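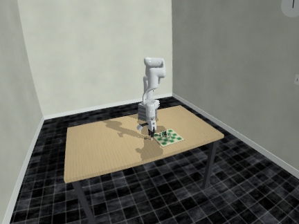 Dunstead, February
by the Illeck maintainer

Hi! Illeck is my little dataset of club chess games, typed up from old score sheets. There are 1021 games in it, one per line in a plain text file, with the moves, the result and the opening name (if I could work it out).

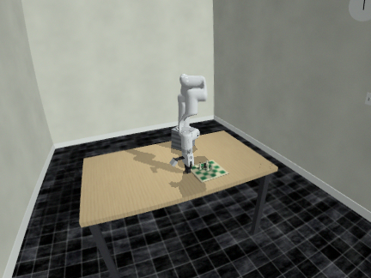 Green-and-white chessboard on a wooden table.

Most sheets came out of the Mancuso boxes, and the handwriting is rough — I left 69 games unfinished where I couldn't read the last moves. Those end in a star.
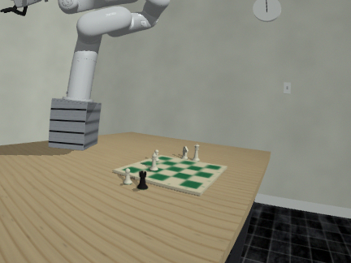

Last changed: February

If a rating is missing, I put 0. Please don't average those in! The highest rating in the file is 1707, and I triple-checked it.

To load everything, run the Ledel script from the main folder. It splits the games into 10 parts, which I find easier to search.

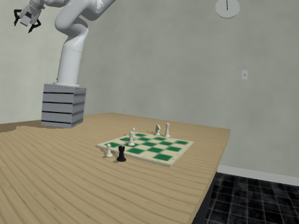 Chess pieces and the table.

Found a wrong move? Open an issue with the line number and I'll fix it — usually the same evening.

Shares: 10 | Comments: 69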